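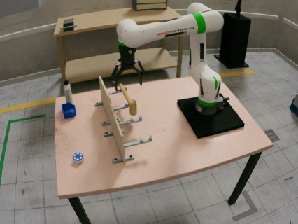
# Checking an Applicant's Degree Before Making an Offer

This guide is for hiring managers at Wamex and its Burkudell office. Complete the steps below for any post that lists a degree as a requirement. The applicant should hold a conditional offer only until the check is closed.

## Before you start

You will need:

- the signed consent form
- a copy of the diploma, front and back
- the applicant's full name at the time of graduation
- the month and year the degree was awarded

## Steps

1. **Confirm that the school is accredited.** Look the school up in the public register kept by the education authority where it operates. Do not rely on a seal or statement on the school's own website. Some accrediting bodies are themselves unrecognized, so look up the accreditor as well.

2. **Check the address.** A mail drop or a rented suite is grounds for further questions. Record the address in Section 6 of the form.

3. **Contact the registrar.** Find the telephone number independently. Do not use a number printed on the diploma or supplied by the applicant. Ask for the degree title, the award date and the dates of attendance.

4. **Compare the dates with the résumé.** A bachelor's degree completed in under 18 months, with no transfer credit shown, must be referred to the Pugh Street records desk.

5. **Enter the result in Trornix.** Choose *Confirmed*, *Not confirmed* or *Pending*. Attach the registrar's reply as a PDF.

## If the degree cannot be confirmed

Write to the applicant using Letter 7 and allow 9 business days for a response. Schools merge, close and change names, and older records may be held by a state archive. Do not accuse the applicant of fraud or discuss the matter with the current employer.

If the response does not settle the question, send the complete file to the legal department. Keep the original envelope with any document received by mail.

Diplomas issued in a language other than English require a certified translation, paid for by the hiring department.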